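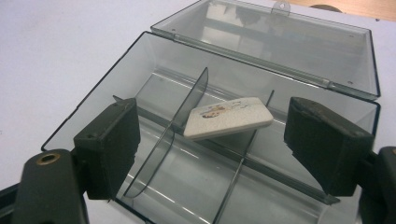
Drestton, October

Notes for the afternoon talk, Ashley Fairclough, Flindis kitting floor
Working title: What changed at the kitting tables

Slide 1 – leave up while people sit down

Say who I am. Kitting lead at Flindis, before that eleven years at the tables myself. I am giving the floor side. Svenja Heitmann runs the technical side and has her own slot after the break, so questions about models and software go to her.

Point at the slide. Open box with dividers, small white block lying in it, gripper open on either side and not touching the block yet. That is the job at its smallest. Fingers go down, close on one item, lift it without dragging the divider along. It takes a person no thought at all. It has taken us most of a year to get an arm to do it well enough to leave alone for part of a shift.

Note the box is see-through gray plastic. Come back to this on slide 4.

Slide 2 – what we do

Flindis packs school and office kits for other companies. Customer sends a list, we fill compartment boxes to match it. Erasers, clips, sharpeners, glue sticks, small rulers. In the busy season we send out 3,000 kits a week from the Drestton site. The Astudholm site does bulk cartons and isn't part of this.

Before the change, every kit was filled by hand at a row of tables. One person per table, bins in front, finished boxes to the left. Sitting or standing, your choice. The work is light but it is the same reach all day, and our two most common complaints to the nurse were shoulder and thumb.

Don't spend long here. Most of the room has seen a kitting line.

Slide 3 – what we were told and what we heard

Management told us in the spring meeting that we would be "trialing assisted picking with a partner." The partner is Gerlach. What people at the tables heard was that the tables were going away.

I was in that meeting and I heard the same thing. I had no more information than anyone else, and I was supposed to be the one answering questions. If there are managers in the room: tell the leads first, and give them a day with it.

What was decided, for the record:
No one on the kitting floor would lose their job during the trial or for twelve months after.
Nobody's rate would be compared with the arm's.
The people who fill the kits would be the ones to record the picks, on paid time, at their normal grade plus a supplement.

The second one came from the floor. Detlef Kramer asked for it in writing and got it. I think it did more for the mood than the first one did. People had expected a screen on the wall with two numbers on it.

Slide 4 – recording the picks

Explain briefly. You hold the gripper in your own hand and do the pick with it, and the camera on it records what you did. The arm learns from the recordings. You are doing your usual job with two stiff fingers in place of five soft ones.

Things we found out the first month:

It is slower than working by hand, by a lot. Plan the shift around that. We didn't, and we were behind on orders for two weeks. We had put recording people on the schedule as if they were also filling kits.

It is tiring in a different place. Wrist and forearm. We now cap it at forty minutes, then something else. Fotini Balaskas worked out the rotation on paper and it's still the one we use.

You have to stop being clever. After years at the tables everyone has tricks. You flick the item up with a fingernail, you tip the box a little, you hold the divider back with your pinky. None of it is any use to an arm with two fingers. Good packers were frustrated for the first few days. Some of our newer people had an easier time.

Clear boxes are hard. Go back to slide 1 if there is time and show the reflections on the plastic. You get bright streaks on the floor of the box, and you get a second faint outline of a divider where there is no divider. A person ignores this. The early versions of the model did not, and went for the reflection. Svenja will say more.

Small thing, but bring it up: finger pads wear. Look at the scuffed edges on the right one. We had no spares on the shelf at the start and no one had been given the job of checking them. It is now on the start-of-shift list along with the scale and the tape gun.

Slide 5 – numbers

Keep this short, people can read.

954 recordings in the first batch that was good enough to use.
500 more that we threw out. Mostly my fault. I had people recording at the window tables in the late afternoon and the light was all over the place. Should have asked.
2,000 is what we agreed as the target before the arm was allowed to run on real orders. We passed it at the end of the summer.

If someone asks how many the arm fills now: it does single items into open compartments, on the simplest kits only. Everything with a soft item, a bag or a lid to close is done by people. I don't have a percentage that I would stand behind.

Slide 6 – what is different at work now

Three arms at the end of the row. The tables are still there, fewer of them. Four people moved over to a new role we call cell tender, which is refilling the bins, clearing jams and checking finished boxes. It pays one grade up. It took longer to agree on that grade than it took to install the arms.

What people like. Less of the repeat reach. The simplest kits were the ones everybody was bored with. Shoulder complaints are down, though I'd want a full year before I claimed anything.

What people don't like. Noise, for one. It isn't loud but it is constant and it has a pitch to it. Also the talking. At the tables you worked across from someone and you could chat all day. A cell tender walks between the arms and mostly doesn't speak to anyone until break. Two people asked to go back to the tables for that reason and we let them. I would build that in from the start, a way back with no questions.

And the checking. Filling a box and checking a box are different kinds of tired. When you fill it yourself you know it's right. When you check it, you're looking for a mistake that is rarely there, and after an hour you stop seeing. We rotate every thirty minutes now. We missed a run of kits with the eraser lying across the divider before we figured that out, and the customer found them before we did. Say this plainly, the customer knows I am telling it.

Slide 7 – who gets asked

Jana Schmieder from Gerlach came and sat at a table for a full shift in the first week and filled kits by hand. She was slow and she said so. After that, people talked to her. When she asked why we load the back compartments first she got a proper answer (your sleeve catches on the dividers if you do it the other way), and that order went into how the arm runs too, where it turned out to help with the view from above.

Compare with the bin height. That was settled in an office from a drawing. The bins were set for the arms, and the tenders had to refill them from above shoulder level. We got it changed, but it took six weeks and a written request.

So the point of the slide: the things that went well had a table person in the conversation before the decision. Don't oversell it, there were also things we asked for that were wrong. I asked for a stop button at every table, and we had the arms stopping all day from people leaning on them.

Slide 8 – still open

The twelve months run out next year. I don't know what comes after and I won't guess from up here. We have asked for the talks to start early.

Recordings. People want to know if the ones they made can be used at other companies, and if the supplement covers that. The current answer is that they stay with our project. Detlef wants it in the contract and I agree with him.

New hires. We used to start everyone on the simplest kits for two weeks. Those are the ones the arms do now, so new people begin on the harder ones and make more errors. We're trying a practice table with returned boxes. Too early to say.

Slide 9 – contact, questions

Likely questions:
Cost – not mine to give, ask Gerlach.
Union – yes, involved from the second meeting, should have been the first.
Can people visit – yes, mornings are best, write to the Drestton office. Closed shoes.

If time is short, drop slide 5 and keep slide 6. Hand over to Svenja, and leave the clicker on the lectern.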